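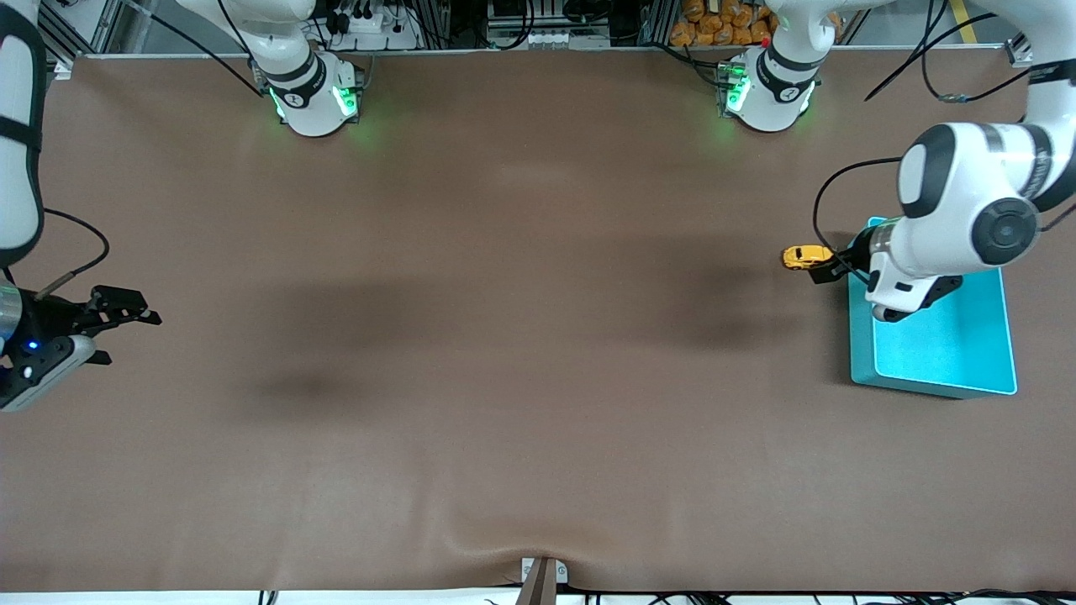 A yellow toy car, held just clear of the turquoise tray at Voltlow's workshop.

The Long Way Round to a Tray

At Voltlow, a software firm in a former carpet showroom, the most argued-over distance in the building is the last few centimetres between a toy car and a tray.

I had been promised a demonstration of planning software. I had pictured maps, arrows, possibly a man with a pointer. What I got was a table under a brown cloth, two white arms, and a morning spent learning how many decisions a machine has to make before it can put down something a toddler would simply throw.

The software is called Tokon, and its job is to sit between a person who wants something done and a pair of arms that have no idea what doing is. You ask for the car to go in the tray. Tokon works out where the car is, where the tray is, which arm should go, how it should bend on the way, and when the fingers should open. It then does all of this again many times a second in case the world has changed its mind.

Each of those jobs belongs to a different piece of the program, and each piece, I was told, believes that the others are to blame. The engineers say this fondly. They have the manner of parents at a school gate.

The seeing part comes first. A camera looks at the table and the software divides what it finds into things and not-things. Cloth is a not-thing, as a rule, which is a large part of why there is a cloth. It is plain and matt and gives the camera very little to get excited about. Before the cloth there was a shiny white worktop, and on that worktop Tokon found objects everywhere: reflections of the ceiling lights, reflections of the arms, and on one celebrated afternoon a reflection of its own gripper, which it tried to pick up.

Shadows remain a nuisance. An arm reaching over a table in a lit room throws a soft dark patch on whatever is underneath, and the patch moves when the arm moves, which is just what an interesting object might do. Drop a shadow across part of a tray and the tray's edge becomes, to a camera, a matter of opinion. The current version deals with this by knowing where the arms are and expecting to see gloom nearby. The earlier version dealt with it by reporting that the tray had shrunk.

Then there are wrinkles. A cloth clamped at the edge will pull up into a little ridge, and for weeks the depth software treated every ridge as a thin brown obstacle to be respected. The arms would sail up and over it with great courtesy. There was talk of ironing. In the end somebody changed a threshold, and the arms now treat a wrinkle much as I do.

Once the software has decided what is where, the planner takes over, and here things get philosophical. An arm with 7 joints can put its hand in the same place in an endless number of ways, most of them horrible. It can come in low and scrape the cloth, or high and elbow the other arm, or it can perform a slow pirouette on its way to a spot it was already beside. All of these are correct answers. The planner was asked for a route and it supplied one, and it does not see why you are making that face.

So the people at Voltlow spend a good deal of their time on what they call manners. The planner tries 300 candidate paths for each move and marks them, like a weary examiner, on length, smoothness, distance from anything solid, and a fourth quality that appears in the code under the name "fuss". Fuss is the amount of joint movement that achieves nothing. The number attached to it has been raised so often that its history reads like a chart of the price of butter.

Cables are another matter. An arm on a screen is a tidy set of tubes. An arm on a table has a black cable looping out of its wrist, and the loop goes where it likes. Tokon's model of the robot originally had no cables in it at all, and would happily plan a twist of the wrist that ended with the cable wound round it like a scarf. Now each loop is represented by an invisible sausage of forbidden space. The sausages are drawn generously. As a result there are corners of the table the gripper could reach with ease and will not, and asking it to try produces a polite message about clearance.

Two arms mean two plans, and two plans can collide even when each is blameless. The simplest cure is to let one arm work while the other waits at the side with its fingers open, and this is how most of the early tests are run. It looks a bit like a waiter standing by while another waiter struggles with a cork. The waiting is a plan as well, mind you. The idle arm is told every moment to stay where it is, and it is checked every moment to see that it has.

Ideally they would move together. There is a mode for this, and I was allowed to watch it in simulation, where both arms swept about in beautiful overlapping curves, missing each other by the width of a biscuit. On the real table the same mode is run at a crawl. The gap between the simulated table and the real one is a subject on which everyone at Voltlow will speak at length, provided you have already finished your tea.

The last stage, letting go, has its own module and its own sorrows. Hold the car over the rim instead of the flat of the tray and it will land half in, half out. Open the fingers too high and it bounces; too low and the gripper presses it down first, like someone stamping a passport. Tokon pauses beside the tray before it commits, and takes another look. Visitors tend to think it has crashed. The pause takes 3 seconds and there is a camp in the office that wants it gone, on the grounds that it makes the product look dim. The opposing camp points to the success rate, which was 91 per cent in the last full round of tests, with the pause in.

I asked why a toy car. Smooth sides, came the answer, and dark windows. The windows come back to the depth sensor as holes, so the software has to grasp an object it believes to be partly absent. Blocks of wood were used before that, and Tokon got so good at blocks that the results stopped being any help. There is a drawer of harder things for later, among them a ball of wool that I was asked not to mention in front of the grasping team.

Voltlow does not mean to sell anyone a machine for tidying toys. The customers it has in mind are small packing firms. One of them, Lustex, which sends out lampshades and fittings, has agreed to try the software on a single line in July. Lampshades are light, easily dented and full of holes on purpose. The engineers have gone rather quiet on the topic.

There is a rival, naturally. Kramer sells a planner that is said to be quicker, and a copy of its manual was lying open on a desk when I came in and shut when I came out. Quicker at what, I wondered aloud, and received a short talk on the dishonesty of benchmarks. A planner can be fast because it is clever, or because the table it was timed on had nothing on it. Both get printed in the same size of type.

What stayed with me was the log. Everything Tokon does is written down as it does it, and a screen beside the table scrolls with its reasoning: object found, object doubted, object found again, path chosen, path dropped, path chosen. Reading it is like listening to somebody park. By lunch I had begun to take sides. When the line "release pose uncertain, looking again" came up for the fourth time I caught myself nodding, as I do much the same thing with the front door.

Voltlow's workshop opens to trade visitors by appointment. Bring your own small object if you like, though wool will be refused at reception.

First published June 2018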